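Practice rooms

By the time Fabian Leitner gets to his desk in Mirport, his robots have usually been at work all night. They have been picking things up from shelves, stools and worktops in houses that have no street outside and no plumbing. In the morning he finds out how many of the attempts are worth keeping.

Leitner runs the data side of Plendongate, a small firm that wants to sell a tidying arm for care homes. The arm learns from examples. Each example is a short recording of one task, with every joint position stored next to what the cameras would have seen. The learning system, which the staff call Caden, is given thousands of these and has to work out for itself how a hand should approach a cup or a remote control.

The firm began with a real arm in a real room. Two operators steered it by hand through the same jobs, over and over, and after a winter of this they had 450 good recordings. "It was slow and everyone's shoulders hurt," Leitner says. "Most of the day went on putting things back where they'd started."

So the work moved indoors, in a manner of speaking. Plendongate now builds its rooms in software, using a simulator called Bhat, and fills them with furniture from a stock library. A good night gives 4,000 attempts, and anything up to 3,000 of those will be thrown away.

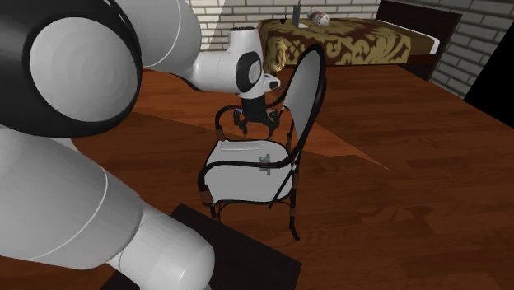 Furniture turned out to matter more than the objects on it. In the first set of rooms everything was placed on plain square tables, and Caden became very good at plain square tables and poor at anything else. Chairs were added in November, and they are still the part of the job Leitner talks about most. With the gripper pointing straight down over an oval seat, the tall backrest rises close by, and a small pale-green object lying beside it leaves little space on that side. A flat white item on a white cushion is a different sort of problem, as there is hardly any edge for the system to find. Leitner wants plenty of both in the collection.

The rooms themselves are mixed up on purpose. Floors, walls and bedspreads are swapped between batches, and the light is moved. A bedroom may get brick walls that no care home would choose. Leitner is not bothered by taste — he wants a system that pays no attention to the wallpaper.

Sorting is still done partly by people. A script removes the obvious failures, such as a dropped object or an arm that has passed through a table leg. What is left goes to three reviewers, who watch at double speed and mark anything that looks odd. An arm can reach the right place by a route that would knock over a lamp in a real bedroom, and the script does not always catch it.

The real arm has not been retired. Every batch is tested on it before the next one is planned, and the results are often worse than the simulator promised. Soft things are the main trouble. Cushions give way in ways that Bhat handles badly, and a folded cloth remains beyond it.

Leitner's next order is for 1,000 examples with armchairs. He expects to reject most of the first night's work.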